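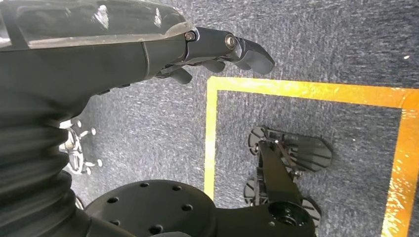

Ticket 494 — Arm drops out of position hold during low reach
Status: open, waiting on part

Print this page | E-mail this ticket

Reported by Satish Lodhi. The arm on the Karness unit loses its position hold when it is sent to a low reach over the floor area and told to stay there. It sags, catches itself, and then the controller throws a joint 2 following error and cuts drive power. With power cut, the arm settles onto its brake. The gripper fingers are the first thing that would hit anything, and in the low pose they hang just above the carpet, so there is very little room for a sag of any size. The square of yellow-orange tape on the carpet marks the keep-out area for feet. Please stay out of it whenever the drives are on, including when the arm looks parked.

No injuries and no contact with anyone. The fingertips have touched the carpet twice.

How to reproduce: home the arm, load the Garach low reach routine, run at normal speed, hold at the end point. The fault shows up within 17 seconds of the start of the hold, or not at all for that cycle. High reach and side reach are fine.

Log

Satish: Restarted controller, re-homed all joints, ran again. Same error on the second cycle.

Satish: Cut speed to half. Still faults. Speed does not seem to matter, only the hold.

Gaurav Awasthi: Can you check the payload setting? Somebody changed the tool profile in September when the fingers were swapped. If it still has the old tool mass, the gravity compensation will be off and the joint will be working against the wrong number.

Satish: Payload was wrong. It had the old tool. Entered the correct profile and saved it. Ran the low reach for most of the morning and the fault came up 2 times, where before it was nearly every cycle. Better, but not fixed.

Gaurav: Then there are two problems. Check the joint 2 encoder connector and the cable run next to it. On the Biveck unit we had a cable that was fine with the arm up and pulled tight with the arm down.

Satish: Powered off, locked out, opened the cover. Connector was seated but the latch tab is cracked and it moves if you push on it. Cable has slack. Reseated the connector and put a tie on it. Ran one hour, no fault. Then faulted at 2:40 p.m. and again a few minutes later.

Gaurav: Send me the encoder counts for both of those.

Satish: Attached. Position reading jumps by 1,000 counts and comes back on the next sample. The motor current does not move when the reading jumps, so I don't think the joint is really going anywhere at that point. The sag comes after, when the controller tries to correct for it.

Gaurav: Agreed, that is a bad connection. The tie is not a repair. I have asked Nakamura for a new encoder cable with the connector already fitted. Do not swap only the connector shell — the pins may be worn too.

Until the part is in:

Low reach routine is disabled on this unit. Do not turn it back on to test.
High and side reach may be run with one person at the stop button.
Lock out before putting a hand near the fingers or inside the tape.
If joint 2 faults in any other pose, stop work and add the time and the pose to this ticket.

Satish: Low reach disabled and tag hung on the controller. Will re-home and check the payload profile again after the cable is changed.

Print this page | E-mail this ticket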